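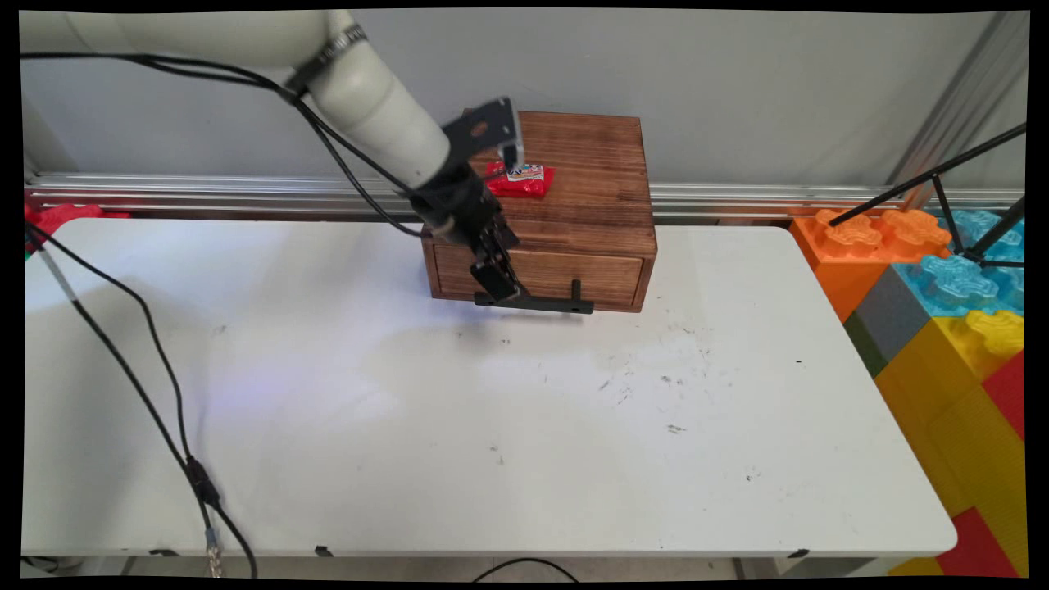
5 min read

From: Kinga Balogh
To: the small furniture list
Date: 18 January 2020
Subject: Re: Drawer handles, high or low?

Hi all,

Bence wrote:

> I've got a single-drawer chest on the bench at the moment, a little tabletop
> one, and I can't settle on where the pull should go. Every book I own says
> centre or a touch above. But I keep seeing them with a bar right down at the
> bottom edge of the drawer front and I can't decide whether that's a style
> thing or whether somebody knows something I don't. Also wondering about knob
> versus bar. Mine is pine and I was going to stain it fairly dark. Has anyone
> lived with a low handle? Does it drive you mad?
>
> Bence Kocsis

Bence, I have opinions! The little chest in the photo at the top is just the sort of thing you mean: brown stained wood, one wide drawer, black metal bar running along the bottom of the front on two short posts. (The red packet on top is a snack and it's staying there until I've finished typing, then all bets are off.)

I've lived with a low bar for years on the Illés chest in our hallway, which holds gloves, dog leads, dead batteries and the spare key to a house we no longer own. It doesn't drive me mad at all, but it does depend on the height of whatever the chest is standing on. At hallway height, with me standing over it, I reach down and my fingers hook over the top of the bar without any thought. When we had the same chest up on a bookshelf for one winter I hated it, as my hand was coming in from underneath and I kept lifting the front of the drawer while I pulled. It would come out nose up, jam, and then the whole chest would shuffle forward an inch. So the first thing I'd ask is where yours is going to live. On a table or lower, go as low as you like. Up at chest height (your chest, sorry, this is a confusing subject) I'd go back to the middle.

Máté Borbély and I had this argument at the June get-together, some of you will remember, and his point was that a low pull makes a sloppy drawer feel sloppier. I think he's right about that. If your runners are loose you'll notice it more. I planed the bottoms of the drawer sides a hair too much on my first one and it always tipped a bit when it was more than halfway out. A thin strip of hardwood glued along the inside top of the case, just above the drawer sides, fixed most of it – candle wax did the rest.

Knob versus bar, I'm firmly for the bar on a wide drawer. One knob in the middle is fine on something narrow, but on a wide shallow drawer people grab it and pull slightly sideways and it racks. Two knobs look lovely and then everybody only uses one of them. With a bar you can get several fingers behind it, and if your hands are cold or a bit stiff (mine, every morning from now until the thaw) that counts for a lot. My neighbour can't do small round knobs at all any more and she opens my hallway drawer quite happily.

A few things I'd do differently, for what they're worth. Measure the centres on the handle you've bought, with the handle in your hand, before you drill. I once drilled 2 holes from the measurement on the packet and the handle disagreed. Drill from the front with a scrap clamped behind, or the back will splinter, and pine is terrible for it. And don't put the bar so low that the screws come out where the drawer bottom is grooved in. That's the real trap with the low position. Pull the drawer out, turn it over and mark the groove on the front in pencil before you choose your line.

On colour, black hardware against a warm brown is hard to beat and I'd stop before you get to really dark. You want to still be able to see the grain. Pine goes blotchy on you, so give it a conditioner first or a thin coat of shellac, and try it on the underside. I used the Skandimis gel stain last time, the middle brown, and wiped it off sooner than I thought I should. Very happy with it. Ottó Borbély swears by the Sumeck water-based one but he also sands between every coat, and I've never had that sort of patience.

Oh, and felt pads! Whatever handle you choose, put something grippy under the case. A small chest has no weight to it and an empty drawer with a bit of stick will drag the lot across the table toward you. I use little rubber dots on the front 2 corners and felt at the back, so I can still tip it up and slide it when I'm dusting.

Benedek, you had a source for plain black bars in short lengths, didn't you? The shop in Skambridge only had the long kitchen ones when I looked, and they wanted me to buy a box of 100. If you've still got the name, could you send it to the list so Bence can have it too? I'd take 3 if anybody is putting in an order.

Send us a picture when the stain's on, Bence.

Kinga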